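HOSP 1000 Kitchen Basics for Shared Houses
Session 2 handout: the sink, the rack and the cups
Notes by Jaruwan Onsri

Hi again everyone! These are my notes from the second session, tidied up a bit, with the answers to a few things people asked on the way out the door. Bereket Gebretsadik takes the third session (knives and boards) so save your chopping questions for him.

Getting set up

Scrape first. I know I went on about this, but half the trouble I see at a sink is food that should have gone in the compost. Rice is the worst of it, then tea leaves. Put the strainer in the drain before you run any water.

Then stack what you've got to the side in the order you'll wash it: cups and glasses, then cutlery, then plates and bowls, then pots. If you've only got the one basin, a washing-up tub sitting inside it works well and saves a lot of hot water. You don't need much detergent. A small squirt under the running tap will do, and if the suds are up to your elbows you'll be rinsing all arvo.

Cups

People rush cups, me included. The outside gets a good wipe, the bottom of the inside gets a poke with the sponge and the bit just under the rim gets missed, and that's where lipstick and milk like to sit. Go round the rim with your thumb behind the sponge, inside and out, then down the wall, then the base. A bottle brush is better for anything tall and narrow.

Tea stains on pale or matte cups: bicarb on a damp cloth, rub gently, leave it ten minutes if it's stubborn. Please don't use the steel wool on them! It leaves grey marks on a matte finish and they're harder to shift than the tea was.

Someone asked about handles. Same as the rim really, get the sponge into the join at the top and the bottom.

Rinsing and tipping out

Hold the cup low in the basin when you tip it. Water dropped from bench height goes up your front and all over the counter, and a low cup has less distance to fall if it slips – we lost one last January exactly that way. Lay it on its side first, let it empty, then tilt the open end down for the last of it.
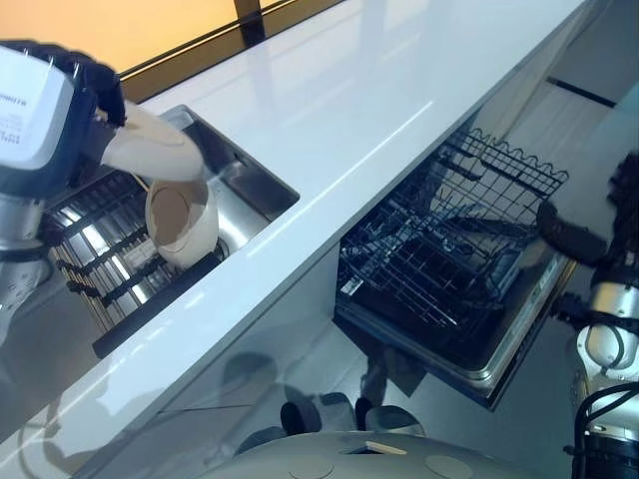
Fig. 1. Cup held on its side, low over the basin, rim angled down. Black rack lying in the sink.

A rack that sits in the sink is handy in a small kitchen because the drips go straight down the drain and you keep your bench. The catch is that you've got to empty it before you can use the whole basin again. Lift it out every few days and scrub the underside too, it gets slimy.

Glossy white counters show every drop, so wipe them down last with a wrung-out cloth and go over them again with a dry tea towel. Stainless steel is the same story. Wipe along the grain.

For next time

Wash up after one meal at home using the order above and jot down anything that annoyed you about your own sink. Bring a tea towel and closed shoes. Handouts are on the shelf by the door if you missed the first one.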